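## 8. Setting Up a Documentary Screening

1. Connect the Nudeten player to the projector before switching either unit on.
2. Select **Feature**, then **Captions: English**.
3. Play the opening titles and set the volume from the back row.

**Caution:** Do not cover the projector vents. 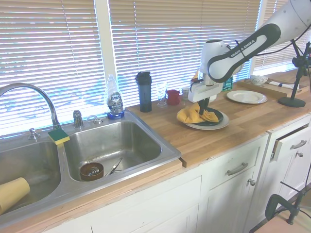

**Can the film be paused for a discussion?**
Press **Hold** once. The player keeps its place for 34 minutes, after which the film must be resumed from the chapter menu.

**Note:** Licence enquiries for Madstead venues go to Guilan Xiong, extension 633.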